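Collecting fruit-sorting examples with two hand-held grippers

Anex takes demonstrations of one task per batch. The task covered on this page is moving loose fruit from a counter mat to a plate, recorded in an ordinary kitchen with a gripper in each hand. The page assumes the grippers have been paired and the clocks matched as set out in the Rerkholm set-up notes.

1. Prepare the counter

Leave the kitchen as you find it. Pans, bags, utensils and wall stickers stay where they are. The learning system has to cope with them later, and a cleared room gives it a poor picture of the job. Move an object only if it stops a hand from reaching the mat.

Lay the mat flat and put the plate towards the back. A patterned mat is acceptable and in many kitchens preferable, as the model should not learn to find fruit by looking for a plain background.

2. Set the fruit

Put part of the fruit on the plate and the rest on the mat in front of it. Mix sizes and colours. At least one piece should be close in tone to the mat, and at least one should be small enough that a badly centred grip will miss it. Cherry tomatoes serve well for this. Leave free space at one end of the plate so that there is somewhere to place the first piece.

3. Start from open

Bring both grippers over the counter with the fingers open and hold still for 2 seconds before the first reach. The trimming script looks for this pause. If it is missing, the start of the episode has to be marked by hand.

Each gripper carries its own camera, and both must have the loose fruit in view during the pause. Some fruit will be hidden behind a finger. This is normal and needs no correction, provided the same piece can be seen from the other side or comes into view on the approach.
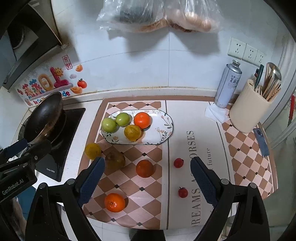 Fingers open, with fruit on the plate and on the mat in front of it.
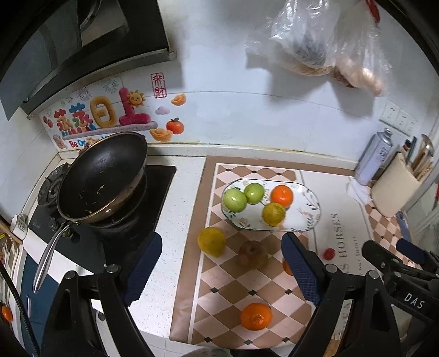
4. Record the episode

Pick one piece, lift it clear of the mat, carry it to the plate and release. Open the fingers fully before withdrawing - a half-open withdrawal drags round fruit back off the rim. Keep the wrist speed steady. Quick flicks blur the image and the position track drifts.

If a piece slips, carry on and pick it up again. Recoveries are worth keeping. Stop only if the fruit leaves the counter or a gripper loses tracking, and mark the episode as void in the log.

Record 40 episodes per layout, then change the layout. After every 5 episodes, wipe the finger pads and check that the pivots move freely. Swap the leading hand halfway through the layout.

A remark from Vermeulen on the first draft of this page was that the slips should be tagged at the time of recording, as finding them afterwards in a set of 3,193 episodes had taken longer than the recording itself, and that a spoken "slip" on the audio channel was enough for the purpose. The log template now has a column for it, and the audio channel should be left on.

5. Check before you leave

Play back the first and last episode of each layout at full speed. Look for:

- the opening pause
- both camera streams running to the end
- finger width falling on the grip and rising on the release
- no jump in the position track

A jump shorter than one image can be repaired. Anything longer means the episode is void. Upload to the Brallulska store under the layout number and leave the local copy in place until the checksum file comes back.

Questions about collection: Anex data desk | © 2021 Anex | Back to top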